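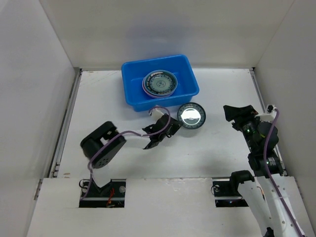 4. Storing and clearing plates with the Avari tub

This section covers moving patterned plates and saucers between the table and the Avari dish tub. It applies to the Vidal tableware line and to any glazed plate up to 27 cm across. A tub is loaded with the plates stacked flat, largest at the bottom, the way the blue-and-white plates sit one on another in the blue tub, with a dark-rimmed dish still out on the surface beside it. Leave the last pieces out until the stack is level. For cups and bowls, go to Section 5.

Before you start

Wipe the work surface and the inside of the tub. Grit under a foot ring will scratch the glaze of the plate below it. Check each plate for chips by running a dry finger around the rim. Set chipped pieces aside and do not stack them.

Note: The tub is rated for 63 plates of the saucer size only when it is used with the Lodton divider. Without the divider, do not stack above the rim.

4.1 Loading the tub

1. Place the tub on a flat surface with one long side facing you. Leave enough room next to it for the plates that are waiting.

2. Sort the plates by size. Patterns do not matter for stacking, but sets are easier to find later if they are kept together.

3. Put the largest plate in first, flat on the bottom and toward one end of the tub.

4. Add the next plate on top. Lower it straight down. Do not slide it across the plate underneath.

5. Lay a felt round (part 122) between any two plates with gilding or raised decoration. Plain glazed plates can be stacked without felt for short moves.

6. Continue until the stack is just under the rim, then start a second stack at the other end.

Caution: Do not drop the last plate into place. Most rim chips happen in the final half inch.

4.2 Unloading the tub

1. Set the tub down before taking anything out of it. Do not unload from a tub held against the hip.

2. Lift the top plate by its edge. If it will not come up easily, tilt it against the side of the tub until you have a firm hold on the rim.
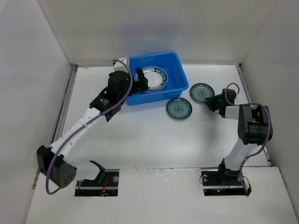
3. Raise the plate clear of the tub before moving it sideways. The rolled rim of the tub is higher than it looks from above, and a plate carried low will strike it.

4. Put the plate down flat, with a hand's width between it and the next one. Plates set down touching each other tend to get knocked when the next piece arrives.

5. Take out the remaining plates one at a time. Two saucers can be lifted together only if they are the same size and there is felt between them.

6. Collect the felts and return them to their bag.

Note: If two plates are stuck together, do not pry them apart with a knife. Stand the pair in warm water for 89 seconds or longer and try again with a gentle twist.

4.3 Care of the tub

Wash by hand with dish soap. Do not use scouring powder. Do not leave the tub on a stove, a radiator or a sunny windowsill, as the sides may warp and the stack will no longer sit level. A warped tub should be replaced.

Replacement tubs, dividers and felts can be ordered from Fosirska. Give the part number printed in Section 9.

Revision note: steps 4.2.2 and 4.2.3 were reworded on 23rd December by Macarena Cabello. Send corrections to Unai Bermúdez at the parts desk.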